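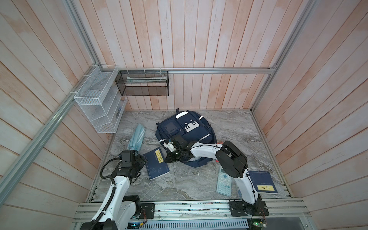
Fig. 4.1. Both arms on the front rail, with the backpack set laid out on the floor.

Search the Plirico guide
Enter a word or part number

4. Trying out a gripper on soft and awkward objects

This is the section we most enjoyed writing. Blocks and cubes are fine for a first power-up, but you only start to learn what a pair of fingers can do when you give it a bag, a book and something thin and see-through (and it's great fun to watch!). Work through Section 3 first, so that both arms are homed and the Pratis controller shows no faults.

4.1 Laying out the set

1. Switch both arms to Hold.
2. Put the backpack in the middle of the floor, on its back, pockets facing up.
3. Lay the flat things around it: books, a calculator, a soft pencil case. Tilt a few of them. Tidy rows make every gripper look good.
4. Check that each gripper can reach the nearest object without the elbow joint going past its soft limit.
5. Save the layout under a name you will recognise in June.

Caution: keep straps and handle loops away from the arm bases. A strap caught in a shoulder joint will stop the arm with error 281, and you will have to home it again.

4.2 First touches

1. Choose the left or right arm and set the grip force to Low.
2. Lower the open fingers on to the backpack until they rest on the fabric. Don't close them yet.
3. Close slowly, lift a little, and put it down again.
4. Do the same with the pencil case, then with a book.
5. Swap to the next set of fingers and repeat from step 1, in the same order.

Note: the Karaki fingers open to 105 mm. That sounds generous until you try to pick up a book by its wider side, so go for the spine or an edge.

4.3 Thin and clear objects

Now for the good bit. Open the wrist view on the controller and keep it open for the whole exercise. A slim, clear item is hard to judge from the overhead view, but close up you can follow both fingertips and see where they meet it, even with soft material right beside them.

1. Bring the fingers in along the length of the item.
2. Line up the tips with its lower end.
3. Close on Low. If the item turns between the fingers, open, shift slightly and try again.
4. Write down the force setting for each set of fingers. 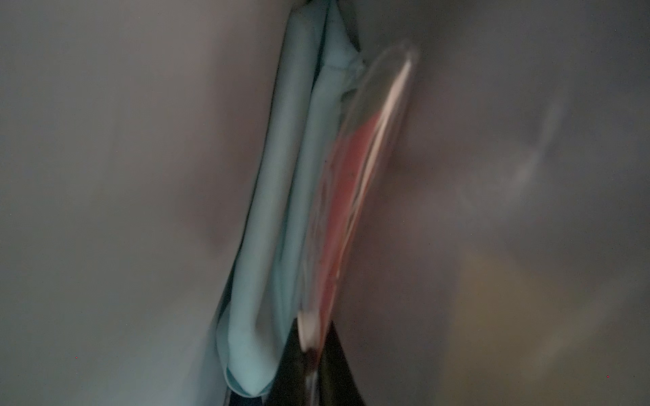
Shadi Chidiac wrote to say that tapered fingers won him over only after about 200 grasps on thin items, and that he would still pick wide pads for books. Give both a proper go before you settle on one, and keep your notes for the comparison table in Section 5.

Caution: never reach in to straighten an object while either arm is live. Press Hold first, on both.

Related sections
Homing two arms on one rail
Setting up the wrist view
Changing fingers on the Karaki gripper
Pratis controller: error list
5. Filling in the comparison table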